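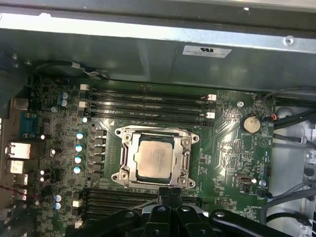 New handling rules for robot repair cells at Ornley

7/4/26

Staff at the Ornley refurbishment centre have a new set of house rules for robots working inside open computers, and very welcome they are too. The nine-page guide, written by Viola Cirillo with plenty of help from the bench teams, asks that grippers slow down near a processor socket, that loose cables be tied back first and that a person sign off each board afterwards. Marietjie Mabaso will run training for all 26 technicians, and the rules will be looked at again in August.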